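The Trial Period
3 min read

Zondport gave us 215 days to send it back, and by day two I'd already picked a name for it. I'm not telling you the name. Senad Radulović laughed so hard at it that he had to go stand in the parking lot.

I was supposed to be the skeptic, you see. Senad wanted the bin-picking package, and I was the one who had to write the review for the owners over in Cunbridge – pros, cons, a number at the bottom. I'd sorted blocks by hand for eleven years. I figured I'd have my cons by lunch!

So I dumped the blocks in the bin any old way, red ones and green ones, some lying across each other, and I pulled up a stool. The arm came down over the pile and I caught myself holding my breath, like when my sister took her driving test.

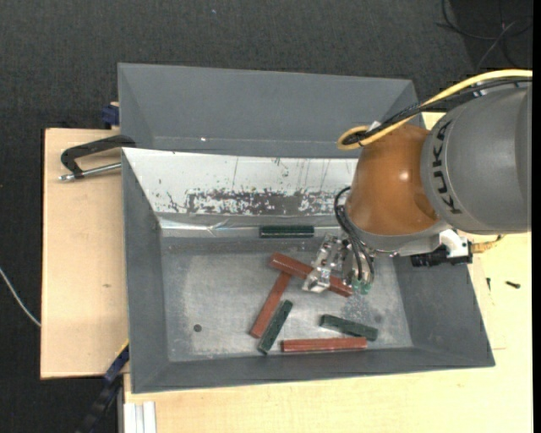 It took one. Then it came back and took another, and I wrote "slow" in my notebook, and then I crossed it out and wrote "careful," and then I crossed that out too (what kind of review says careful?).

Anisa Sinaga from Zondport called in the afternoon. "Any complaints?" she asked.

"The manual's terrible," I said. "Page 125 is in there twice."

"And the arm?"

I looked over at it. I'd been mixing up the blocks for hours by then, harder every time, really burying the green ones. It had done 738 picks. My coffee was cold and I'd forgotten to eat the sandwich.

"Ask me in October," I said.

She said the return window would be closed by then. I told her I knew that – I'd read the contract – and I went back to my stool and tipped the bin out again.

More stories
Mangundap, After the Rain
The Uvirov Ferry
My Brother's Other Truck

© 2024 | Contact | Back to top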